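Briltstead (Daza, two-disc 4K edition)
Reviewed Sun 27 September

Briltstead played for a short run in theaters and then vanished, so this edition from Daza is the first chance most people will have to see it. The film is a chamber piece. Four men who worked on the same canal project meet in a boarding house kitchen the night before an inquest, and argue until morning. Emilian Voicu directed from a stage play by Philomena Keane, who also wrote the screenplay. Sorin Onu plays the foreman, Virgil Moldovan the surveyor.

I reviewed the film itself during its theatrical run and my opinion has not moved much. The first hour is strong, the flashback to the lock gate is unnecessary, and Onu is better than the part requires. Most of what follows concerns the discs.

Packaging and menus

Two discs in a standard black case with a card sleeve. The feature is on disc one in 4K with high dynamic range, with no HD copy of it included. Disc two is a regular Blu-ray with the extras. The menu loads quickly and skips the usual logos. There are 11 chapter stops, which is too few for a film built from long conversations. Finding the start of the surveyor's second speech means holding down the fast-forward button for several minutes.

The booklet has an essay by Keane on cutting the third act of the play, plus credits and transfer notes. The type is small and printed gray on cream.

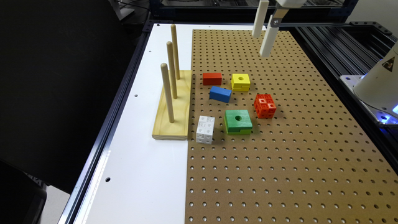
Three dowel pegs on a pine base, next to the pegboard.

Picture

The transfer notes say the film was shot digitally, finished in 4K and graded by Emanuel Bogdan, who also supervised the HDR version. Grain was added in the finish. It is fine and even, and the encode handles it well except in two dissolves near the end, where it clumps briefly in the sky.

Bogdan's grade is restrained. Peak highlights stay at or below 400 nits by the notes, and my meter agreed on the lamp and the stove door. Anyone buying this to show off a television will be let down. I prefer it. The kitchen has one practical source for long stretches, and pushing the lamp harder would have pulled the eye from the faces. The theatrical version I remember was a little warmer, but I would not rely on memory for a difference that small.

Compression is clean in static shots. The data rate is set high and holds there, dropping only over the closing credits. I found faint banding on the plaster wall behind Moldovan in chapter four. It showed on the Poltetti player I use for testing and not on the Primis, so it may be the player's processing and not the disc. Turning off the Poltetti's noise filter removed nearly all of it.

Black level

Black level is where most owners will need to adjust something. The kitchen scenes sit just above black for long periods, and a display set one or two steps too low will lose the stove, the coats on the door and most of Onu's left side.

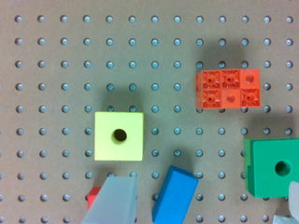

The grade keeps a small separation between open shadow and true black, and a correct setting must show both. Check it with the coal scuttle in chapter two, paused after the foreman sits down. The inside of the scuttle should read as very dark brown, with its lip visible as a separate edge. An ordinary object will do for comparison. The pale yellow cube has a round hole in its top face that is deep brown-black inside, with a thin yellow rim along the lower edge, and a setting that turns the whole opening into one flat disk is too low. The soft gray shadows on the tan pegboard are the easier half of the test, and a display that fails on those has a larger problem than this disc can diagnose. Raise the brightness control one step at a time until the lip of the scuttle appears, then stop.

Sound

The main track is lossless 5.1, with a stereo option. Dialogue is locked to the center channel, even when an actor crosses the room, and this becomes noticeable in the wide shots. The surrounds carry rain and, twice, footsteps on the floor above. Low end is minimal until the lock gate sequence, which is mixed far louder than the rest. I dropped the volume for it each time. There is a night mode in the audio menu, but it flattens the whispering in the last reel and I would leave it off.

Subtitles are offered in English only. They are accurate apart from one line in chapter nine, credited to the wrong man.

Extras

Disc two is thin. Voicu and Keane talk for 19 minutes about moving the play to the screen, and the conversation is good when it turns to blocking. Voicu explains that the kitchen table was rebuilt narrower after the August rehearsals so that all four actors would fit a single lens. A gallery holds 894 production stills, unsorted, with no captions and no way to jump ahead. The trailer is in HD. There is no commentary, a poor decision for a film this dependent on staging.

Verdict

Film: good, with a weak flashback. Picture: very good once the display is set correctly. Sound: adequate, uneven in level. Extras: below average. Buyers who already own the streaming version gain a steadier image in the dark scenes and the Keane essay. At full price I would wait for a sale.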